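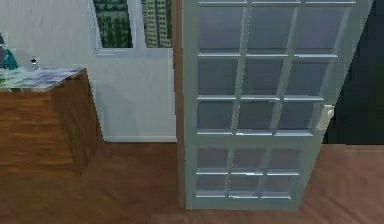
The ferry to Munetby cost 100 coins and I had 24.

I had played Kikum for most of a year by then and never once left the mainland. My sister had. She'd gone over to the island on her second night, got herself a house near the Duvirgate, and left me the account when she moved out. I mean she left me the password. It was on a strip of tape stuck under the keyboard. The house was hers, the character was hers, and for a long time I had played only my own, a level nine ropemaker with bad boots.

The ropemaker stood on the dock and talked to the ferryman again.

"Hundred to cross," he said. He had four lines and that was the first one.

I could have logged in as her and been on the island in a minute. I knew that. But she had told me on the phone that there was something in the house for me, and that I'd have to come to the door to get it. She meant come to the door as myself. She was particular about things like that.

So I made rope. You picked hemp in the field behind the chapel, carried it to the wheel, and clicked the wheel. Each coil sold for three coins at the Watkins store, and the price dropped by one if you sold too many in a row, so I walked to the well and back between loads to let it recover. I don't know if walking to the well did anything. People on the board swore by it.

It took two evenings. On the first one a wolf got me by the chapel and I lost what I was carrying. On the second it rained in the game and outside too, and my mother came in to ask if I was going to eat. I said after the ferry. She went away and came back with a plate.

The crossing was a loading screen with a gull on it.

Munetby was smaller than I had thought. There was one road, and it went up from the harbor to the Duvirgate, a stone arch with no gate in it. A few players were sitting under it. One of them was selling a helmet for 300 and asked if I wanted it. I said I had one coin. He said okay.

Her house was the third past the arch. I clicked the door, and a box came up that said the owner had put me on the list. It gave the date I was added, 02/12/2004. She had still been living at home then. She was across the hall from me that February, and we weren't speaking, over the car I think, or over something she'd said about the car.

I went in. She had a bed and a rug and a stove. There was a chest against the far wall, and I opened it. She had left me 509 coins, a pair of good boots, and a note. Notes in Kikum could only be one line.

It said, "took you long enough."

I put the boots on. I walked around the room in them a few times, and then out to the road and back, to see how much faster they were. They were a good deal faster.

Then I went and got the phone from the kitchen. It was late where she was, an hour later than for us. She picked up on the fifth ring and I could hear a television going behind her.

"I'm in the house," I said.

"Which house?"

"Your house. On the island."

She turned the television down. "Did you take the ferry?"

"Yes."

"How'd you pay for it?"

"Rope," I said.

She laughed for a while — she had made rope too, before I ever played, and she knew about the well. Then she asked if the stove was still lit. I carried the phone back down the hall to look.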